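Kanaan 700 Domestic Sewing Machine
User Guide
Section 3: Unpacking, siting and first threading

This section covers the work to be done between opening the carton and sewing the first test seam. Read Section 2 (Electrical safety) before starting. Users moving up from an earlier Kanaan machine should note that the thread path has changed and that old bobbins do not fit.
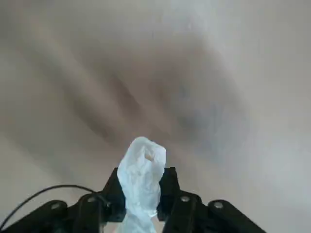
Ruba Smadi
Technical Author, Nostalside
Revised July 10, 2026

3.1 Unpacking

1. Stand the carton upright on the floor, arrows pointing up, and cut the tape along the centre seam. Set the blade shallow.
2. Lift out the accessory tray and put it to one side.
3. Grip the machine by the carrying handle, place the other hand under the bed, and lift it straight up out of the lower packing.
4. Remove the outer plastic bag.
5. Peel off the tape holding the presser foot lever, the bobbin cover and the handwheel.
6. Raise the presser foot lever and slide out the card beneath the foot.

WARNING: Plastic bags can cause suffocation. Keep all bags away from babies and small children, and do not use them in cots, beds or prams.

Keep the carton and the moulded packing for as long as the guarantee runs. A machine returned in other packing is carried at the sender's risk. Plastic bags need not be kept.

Check the contents against the list printed inside the lid of the accessory tray. If anything is missing, contact the dealer before using the machine and quote the serial number from the plate on the underside.

Note: Machines stored in an unheated van or garage should be left in the room, unplugged, overnight before first use. Moisture can form on cold metal parts, and the oil on the needle bar is thick when cold.

3.2 Choosing a place for the machine

The machine may be used on any level, firm table that does not rock. Dining tables and desks are suitable. Folding tables are often too light — the machine will shake at full speed and the stitch length may vary.

The table must leave room to the left of the needle for the weight of the fabric. When a heavy piece hangs over the edge it pulls against the feed, and the result is bent needles and uneven seams. For curtains and bedding, put a second table or an ironing board at the same height on the left-hand side.

1. Place the machine with the needle directly in front of the seated user.
2. Check that all the rubber feet touch the surface. Press lightly on each corner of the bed. If the machine rocks, move it; do not pack the feet with card or folded cloth.
3. Place the foot pedal on the floor under the needle position. On hard floors, use the ribbed mat supplied.
4. Route the mains lead behind the machine and away from the handwheel.

The rubber feet may leave marks on waxed or oiled wood. Place a thin cork sheet under the whole machine if this matters. A cloth is not suitable, as it allows the machine to creep.

Wipe the table before bringing out fabric. Grit and old adhesive will snag fine material as it is drawn across.
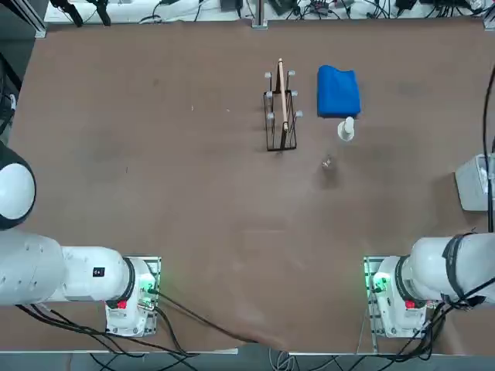

Brown tabletop with a matte surface and faint scuffs.

CAUTION: Do not place the machine in direct sunlight, next to a radiator or under an open window. The casing may discolour and the display may become hard to read.

3.3 Connecting the power and the pedal

1. Make sure that the power switch on the right-hand side is off.
2. Push the pedal plug into the lower socket until it clicks.
3. Push the mains plug into the upper socket. It fits one way round only.
4. Plug into the wall socket and switch on at the wall.
5. Switch on the machine. The lamp lights and the display shows stitch 1.

Use only the pedal supplied. Pedals from the Grindov range have the same plug but a different resistance, and will either run the motor at full speed from the first touch or not run it at all. Damage caused in this way is not covered.

The top speed is 700 stitches a minute. For the first few seams, set the speed slider to its lowest position and leave it there until the pedal feels familiar.

WARNING: Switch off and unplug the machine before changing the needle, changing the foot, removing the needle plate or leaving the machine unattended.

3.4 Winding the bobbin

Use only the clear bobbins supplied, or replacements marked Kanaan K7. Metal bobbins must not be used.

1. Place the reel on the spool pin with the thread coming off the back. Fit the spool cap that is nearest in size to the end of the reel. A cap that is too large will catch the thread.
2. Take the thread to the left and round the winding disc, as shown by the dotted line on the casing.
3. Pass the end up through a hole in the bobbin from the inside.
4. Put the bobbin on the winder spindle and push the spindle to the right.
5. Hold the thread end, press the pedal and let the bobbin turn several times. Stop and trim the end flush with the bobbin.
6. Press the pedal again. The winder stops when the bobbin is full.
7. Push the spindle back to the left and lift off the bobbin.

The needle will not move while the spindle is to the right. This is the most common cause of calls to the service desk in the first week after purchase.

A well-wound bobbin is firm and level from top to bottom. If it is soft, or fuller at one end, the thread was not seated in the disc. Strip it and wind again.

3.5 Fitting the bobbin

1. Turn the handwheel towards you until the needle is at its highest point.
2. Switch off.
3. Slide the bobbin cover towards you and lift it away.
4. Drop in the bobbin so that the thread unwinds anticlockwise.
5. Draw the thread through the slot at the front, then along the channel to the left.
6. Leave a tail the length of your hand and refit the cover.

Always turn the handwheel towards you. Turning it the other way can throw a loop under the plate and jam the hook.

3.6 Threading the needle

Thread with the presser foot up. With the foot down, the tension discs are closed and the thread will lie on top of them instead of between them. The stitch will then look correct on the upper side of the fabric and form large loops underneath.

1. Raise the presser foot and bring the needle to its highest point.
2. Switch off.
3. Take the thread from the reel through guide A.
4. Bring it down the right-hand channel, round the bottom and up the left-hand channel.
5. Pass it through the take-up lever from right to left. Check that it is in the eye and has not slipped behind.
6. Bring it down to the needle clamp and behind guide B.
7. Thread the needle from front to back and pull through a tail equal to that of the bobbin thread.

The built-in needle threader works with sizes 75 to 100. Finer needles must be threaded by hand. Forcing the threader will bend its hook, and a bent hook cannot be straightened.

3.7 Test seam

Sew the test seam on two layers of plain woven cotton. Stretch fabrics give a misleading result at this stage.

1. Select stitch 1, length 2.5, tension 4.
2. Place the cotton under the foot, lower the foot and lower the needle into the fabric.
3. Hold both thread tails behind the foot for the first 3 stitches.
4. Sew a seam about 48 stitches long, guiding the fabric without pulling it.
5. Stop, raise the needle and the foot, and draw the fabric out to the back. Cut the threads.

Look at both sides of the seam. The upper and lower threads should meet within the layers, with neither showing as dots on the far side.

Bobbin thread visible on top: set the tension one step lower and repeat.
Upper thread visible underneath: set the tension one step higher and repeat.
Loops underneath: rethread from step 1 of 3.6. Do not adjust the tension.
Missed stitches: refit the needle with the flat side to the back, pushed fully up.
Fabric does not move: check that the feed lever at the rear is set to the right.

If the fault remains after a new needle has been fitted and both threads have been run again, do not open the casing. The timing is set at the works and cannot be corrected with household tools.

3.8 Service enquiries

Machines bought through Nostalside are serviced by Ratach. Enquiries should be marked for the attention of Mudassar Kiani, Service Desk, with the serial number and a sample of the faulty seam on plain cotton. Pin the sample to the form; do not staple it. The service desk is closed for stocktaking during the last week of August, and machines received in that week are booked in when it reopens.

Continue to Section 4: Stitch selection and presser feet.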